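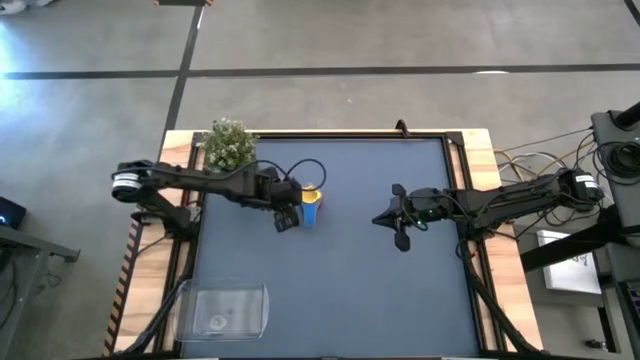
Our robotics club has now a task for the July competition, and it is to clear a table. It sounds easy for a person. Shaohua Du wrote the first rules, and we practise with small things like the blue cup with the yellow inside, which is light and must be held gently. My part is the left arm. I am still slow with it, but I enjoy it very much.

Edith Usuga prefers soft objects. She says a flat mat over a bowl is much harder than any cup, and I agree with her.

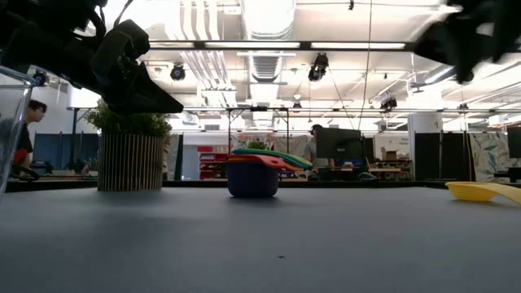
Page last changed: 16th February

Our goal is 300 practice runs before the summer. Deisy Sotelo keeps the list, and next week I will learn the right arm from her.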